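Lost property gets its own table at Cortés laundromat

ARNHOLM – Anyone missing something bright pink should stop by the Cortés laundromat on Heltus Street, where the lost property has outgrown its cupboard and moved to a table by the front window.

The table opened for business on Tuesday at 9 a.m., if that is the word for a place where everything is free and most of it is unwanted. It has been given a periwinkle-blue cloth with pale yellow triangles on it, a festive touch that makes the whole arrangement look like a birthday party for someone who travels light.

Early stock leans toward the bathroom. There is a clear container of cotton swabs and a low box in white and green. Next to those sits the pink item, some kind of cloth, bunched up so thoroughly that two customers at the dryers on Tuesday disagreed over what it was. One said a scarf. The other had no theory but felt strongly that it was not a scarf.

How cotton swabs come to be left in a laundromat is a question the management has decided not to pursue. "People empty their bags looking for quarters," said the attendant on the morning shift. "Then they find the quarters and they're so happy they go home."

Claiming is simple. Point to the thing, say it is yours, and take it away. No receipt is needed, and the attendant will not quiz you on the color, though she reserves the right to raise an eyebrow. Single socks are not eligible. They remain in a bucket under the change machine, as they have for longer than anyone on staff has worked there.

Items will stay out for 3 weeks. After that, clothing goes to the thrift shop on Todico Avenue and everything else goes in the trash, with the exception of the tablecloth. The tablecloth belongs to the owner's sister, who would like it understood that it is on loan. It has already been asked about by one customer, and a small sign is planned.

The laundromat is open every day until 10 p.m. The last wash starts an hour before closing, in theory.

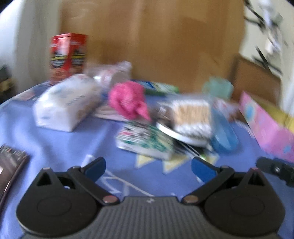
Hussam Abu Hammour
Neighborhood reporter

Hussam covers shops, sidewalks and minor disputes in Arnholm. He has lost two umbrellas since June and would like to hear from anyone who has found either.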